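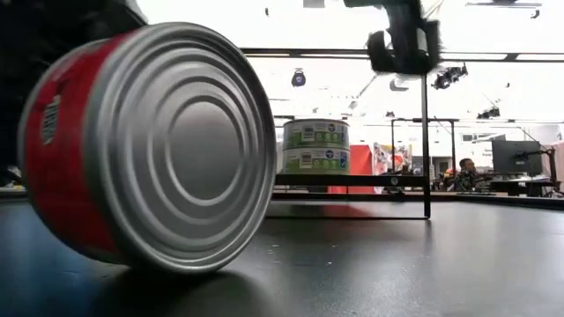

Storage notes: tinned stock at Gornodwood

The winter review of ambient stock at the Gornodwood store was completed on Monday, November 5, 2018. It covered the four racking bays on the north wall and the overflow shelving next to the loading door. Fumiko Oshima carried out the readings and has written up the changes to the storage sheet.

Relative humidity in bay 3 reached 90 per cent on two nights in February, when the extractor was off for repair. Rust spotting later appeared on can rims in the lowest tier, mostly along the double seam where the lacquer is thinnest. Surface rust that wipes off with a dry cloth is acceptable. Pitted cans are to be withdrawn, as are any with a dent that touches the seam or swelling at either end.

The limit for all bays is now 60 per cent. The dehumidifier supplied by Flerkon will switch on at that figure and off again at 55. Its tank must be emptied at the start of each shift until the drain hose is fitted.

The second change concerns temperature. Cold cans brought into a warm room collect condensation, and cardboard trays hold it against the metal. Pallets from the Suradska depot should stand in the lobby for 12 hours with the shrink wrap still on, then be opened and racked. Wrap removed too early was the most common fault in the review.

Stock rotation is unchanged — oldest date to the front, part trays on the top tier only. Tomato and fruit lines have a shorter shelf life than pulses because of their acidity, and have moved to bay 1, nearest the picking desk.

Revised sheets are in the Arruda folder under form 101. Please destroy older copies.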